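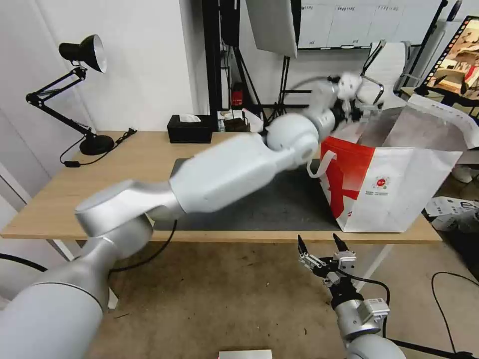

Kelgate Technical College Students Begin Two-Arm Grocery Handling Project

Senior design team to enter the bag-handling class at the Gullunent Student Automation Meet

LILTASTHORPE, February. The Department of Applied Automation at Kelgate Technical College announced that its senior design section has started bench work on a two-arm grocery handling system. The project will serve as the capstone requirement for the enrolled students and as the college's entry in the bag-handling class of the Gullunent Student Automation Meet, to be held in Liltasthorpe at the end of the spring term.

The section has 17 students, divided into groups for motion planning, grasp selection, data recording and safety. Irena Gajewski, senior lecturer in applied automation, supervises the course. Mortimer Ostrowski, a fourth-year student, is team lead and is responsible for the integration schedule.

Scope of work

The bag-handling class requires an entry to move household food items between a work surface and an open shopping bag. Items differ in shape, weight and stiffness, and the list used for scoring is not released to teams before the meet. Entries may use one arm or two. The Kelgate team chose two arms so that one gripper can steady the bag or a package while the other places or removes an item.

Soft-sided bags are treated as a separate problem in the team's plan. The opening changes shape when it is touched, and a planned path that was clear at the start of a motion may be blocked partway through. The students are comparing two methods: replanning at fixed intervals during the approach, and a slower approach with a single check above the opening.

"A rigid bin gives you the same rim every time," said Gajewski. "With a bag, the upper edge folds over and the handle gets in the path. The students have to write software that looks again before it commits to the motion."

Bench setup

Practice is carried out at a desk in the department's teaching laboratory. A dark gray mat marks the main work area, and a shopping bag stands toward the right side of the desk. Both arms are white and reach the work area from the front, and each carries a two-finger gripper. Practice items include packaged bakery goods and dried chili peppers in a round white bowl.

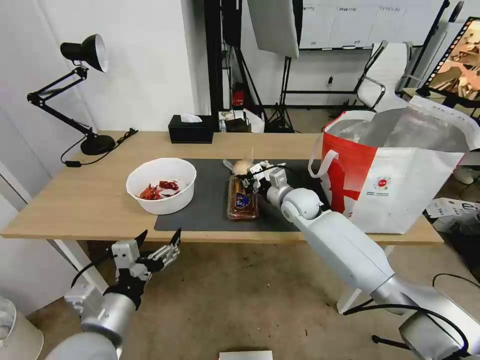

Test procedure

Each practice run has a limit of 7 minutes. A session consists of 30 runs, after which the recordings are labeled by the data group and passed to the grasp selection group. Runs are classified as complete, partial or stopped. A stopped run is one in which the operator ended the motion by hand. Stopped runs are kept in the data and are reviewed at the next group meeting.

Small round items and long flat packages are planned separately. For a round item, the software selects a grasp across the widest part and limits closing force. For a package in a clear tray, it estimates the position of the edges, a step the team has found less reliable under direct light because of reflections from the plastic. Lamp position is therefore entered in the run log along with the starting position of each item.

"Most of our time this month went into the log format," said Ostrowski. "If two people write down the same failure in different words, the grasp group can't use it. We now have 27 failure codes and we expect to merge a few of them."

The safety group reviews arm speed limits before each session. Students working at the bench must complete the department's robot operation module, and two trained students must be present whenever the arms are powered.

Support

The project is funded through the department's teaching budget, with additional support from Zavala, a Liltasthorpe supplier of laboratory automation parts. Zavala is providing replacement fingertips and cables for the length of the term and will host the students for one day at its service shop. The company has no part in grading or in the selection of competition entries.

Schedule

The team will freeze its hardware configuration at the midpoint of the term. Software changes will be permitted until the entry is inspected at Gullunent. A written report, the failure code list and the labeled run data will be submitted to the department as part of the capstone grade, whatever the result at the meet.

About the department

The Department of Applied Automation at Kelgate Technical College offers two-year and four-year programs in control systems, industrial robotics and machine maintenance. The senior design course is open to students in the final year of the four-year program.

Media contact

Press Office, Kelgate Technical College, Liltasthorpe. Requests for laboratory visits should be sent to the press office and will be scheduled outside of test sessions.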